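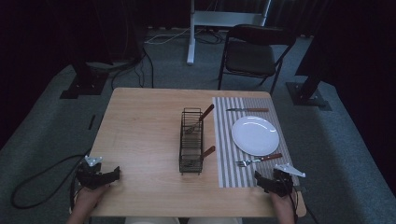
## Re: [pruvcombe-table] Wooden handles, wire racks and the "1000 washes" promise

Replying on the list because the same question has come up off-list too.

> I'm about to replace everything on the kitchen table and would like to do it once. Plan so far: the Harkasel flatware with the brown wood handles, a Clorna wire rack to keep it in, striped placemats, plain white plates. The seller says the handles are good for 1000 washes, and that the open rack lets everything dry by itself so I'd never have to touch a dish towel again. The table would be one of the pale Sauerland ones, 80 cm square, with a finish "tested to 3000 wipes." It all looks very good together in the shop. Is there any reason not to go ahead? I'm tired of flatware in a drawer and I'd rather see it.

It does look good together. Black wire, brown handles, a white plate on gray and white stripes, all of it on light wood. I'd buy the look too. It's the claims I'd leave in the shop.

### The 1000 washes

Washes in what? I asked the seller I bought from and got three different answers from the same counter. One said by hand, one said dishwasher on the glass setting, and the third read me the back of the box, where there was no mention of either. A number without a method is decoration.

My own handles went dull in the first winter. They didn't split, and the forks and knives work as well as they did, but the wood feels rough where it meets the metal. I wash them by hand and dry them straight away. If you own a dishwasher and intend to use it for these, I would plan on being annoyed.

You can oil them. People on this list like oiling things, I know. I did it twice and stopped, and I can't say I see the difference.

### The rack

I'm not convinced by "dries by itself." An open rack lets air in, fine, but a fork put away wet is still a wet fork. Put it in tines down and the water runs toward the tines, which is what you want with wood at the other end. Put it in handle down and it collects where the wood starts. Any rack has that problem, and the Clorna has no special answer to it that I can find.

The other thing is that long handles lean. Mine never stay upright, they tip over to one side and poke out past the rim, and then somebody's sleeve catches one. With the rack standing near the middle of a small table, the handles reach toward whoever is eating. You get used to turning it so they point at the wall.

Where I will defend it: a wire rack is easy to clean. Crumbs fall through. A solid pot with a damp bottom is far worse, and I have thrown one of those out.

I'd also check the feet before you pay. Turn it over and run a finger along the underside. If it feels sharp to you, it will feel sharp to the table.

### Space

The seller's display has one place set and the rack beside it, and it looks roomy. Do the sum for your own table. My placemats are 46 cm long. Put two of those on an 80 cm top, then the rack, then a bowl of anything, and you're moving things every time you want the salt. With the mat set down for one person, the rack to the left, and the knife and fork laid along the long way of the plate, it's a pleasant table. For four it's a storage problem.

Some of the display tables also have the knife across the far side of the plate and the fork across the near side. Pretty, and it saves a little width. I gave it a week and everyone in my house moved them to the sides before sitting down.

Stripes I have no quarrel with. They hide a crooked mat badly, though – if you're the type who notices, get plain.

### The table

I'm most doubtful here, and I own one. "3000 wipes" has the same trouble as the washes. With water? With the green side of a sponge? Three meals a day and you get through 3000 in under three years, so even taken at its word it's not much of a boast for a table.

Pale finishes are also hard to judge under shop lighting. Put the top where daylight comes across it and crouch down. The shine in the middle can wash out the grain completely, and that is just where you'd want to spot a dull patch or a scratch. Look from the other side as well, and clear everything off it first.

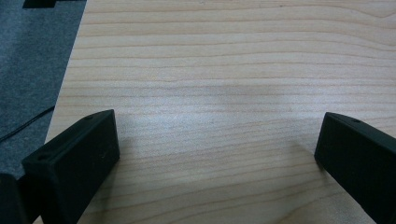
**Do I need placemats at all on a pale wood top?**

Use them if you eat there every day. Plates get dragged, and a mat is cheaper to replace than a finish. For coffee and mail you can leave the wood bare.

### What I'd do

Buy the white plates, you can't go wrong there, and if one chips you can match it anywhere. Get two place settings of the Harkasel and live with them until January before buying the rest. The seller will tell you the line might be dropped. They told me the same thing, and it's still on the shelf.

Get the rack only if you've held it and checked the feet. For the table, ask for a sample of the finish and leave a wet glass on it overnight. If they won't hand over a sample, I'd take that as information.

I would be glad to hear from anyone who has put those handles through a dishwasher for a full year and kept track. So far all I've had is "mine are fine" from people who bought them in the spring.

On the drawer: mine has a divider, cost next to nothing, and the flatware in it has no dust on it. The rack needs washing too, which I didn't think about when I bought it.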